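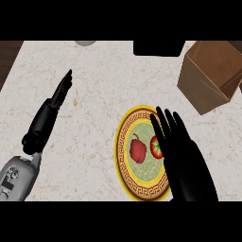

Stone counters: what members told us, and what to do before the summer rush

Since the spring issue we have had more letters about kitchen counters than about anything else. Most came from people who put in natural stone during the last few years and are now finding dull spots, rings near the sink or a dark patch that will not wipe off. A few came from people who are still choosing. This item tries to cover both.

Marble first, as that is where most of the trouble is. Marble is mainly calcium carbonate, and acid eats it. Lemon juice, vinegar, wine, tomato sauce and many bathroom cleaners will leave a mark where the polish has been taken off. This is called etching. It looks like a water spot, but it is damage to the surface, and no amount of wiping will lift it. A stain is a different problem. A stain is something that has soaked into the stone, such as oil, coffee or rust, and it usually looks darker than the area next to it. An etch usually looks lighter or duller.

It helps to know which one you have before you buy anything. Look across the counter from a low angle with a lamp on the far side. If the shine breaks at the mark, it is an etch. If the shine carries straight over it and only the color is different, it is a stain. You can have both in one spot, and with red wine you often do.

Sealing

Several members wrote that their counter had been sealed and etched anyway, and felt they had been sold something that did not work. A penetrating sealer slows liquid from soaking in. It does nothing about acid on the surface. The installer should have said so, and in at least two of the cases we heard about the paperwork did say so, on the back page.

To check whether your sealer is still doing its job, put a spoonful of plain water on the counter in a place you use a lot and leave it for fifteen minutes. Wipe it up. If the stone underneath has gone darker, water is getting in and it is time to reseal. Let the counter dry overnight first. Put the sealer on thin, give it the time printed on the can, and buff off every bit that is left on top. Sealer that dries on the surface leaves a haze, and the haze is harder to remove than most stains.

Do a small area at the back before you do the whole counter. Open a window.

Oil stains

The usual treatment is a poultice. Mix baking soda and water to a thick paste, spread it over the stain a little past the edges, cover it with plastic wrap and tape the wrap down. Leave it for a day. Then take off the wrap and let the paste dry out completely before you scrape it away with a plastic or wooden scraper. The drying is the part that pulls the oil up, and most people who say it failed took the paste off while it was still damp. An old stain can need three or four rounds. Rust is another matter and is best left to someone who works with stone.

Etches

Light etching on a polished counter can sometimes be brought back with a marble polishing powder, a damp cloth and a lot of rubbing. On a honed (matte) finish the same powder will leave a shiny spot, so do not use it there. Deep etching has to be ground out and refinished. The member on the Starau side of town who had this done in March paid $200 as the minimum call-out charge, and that covered the one section by the stove. She was pleased with it. Prices go up if the sink has to be masked off or if there are seams.

Everyday cleaning

Warm water and a little dish soap, a soft cloth, then a second cloth to dry. Skip anything with vinegar or citrus in it, including the homemade sprays that get passed around. Skip scouring powder. Use a board for cutting and a trivet for pans. Put a tray under the oil bottle and the soap dispenser – those two leave more rings than everything else in the kitchen.

If you are still choosing

Ask the yard for an offcut of the slab you are looking at and take it home. Leave half a lemon face down on it overnight, along with a drop of olive oil and some coffee. If the result bothers you, pick something else. Quartzite stands up to acid much better than marble and can look similar, but slabs are sometimes labeled wrong, so do the lemon test on that as well. Granite is the least fuss of the natural stones for most households.

Ask also who does the cutting and who comes back if a seam opens. Of the three local yards members mentioned most, Puleder and Blöndal cut in their own shops, and Vitance sends its work out. We have had good and bad reports of all three, and we do not recommend one over another. Get the seam positions drawn on the plan before you sign. Moving a seam after the slab is cut means buying another slab.

The lending shelf

The shelf now has 2 heat guns, a moisture meter and a set of plastic scrapers. The loan period is two weeks. Please clean the scrapers before you return them; the last set came back with poultice dried on.

The stone care sheet is number 51 in the rack by the door. It was revised on 1 July 2023, and earlier copies should be thrown out, as they gave the wrong drying time for the poultice. Members who get the newsletter by mail will find a copy folded into the next issue.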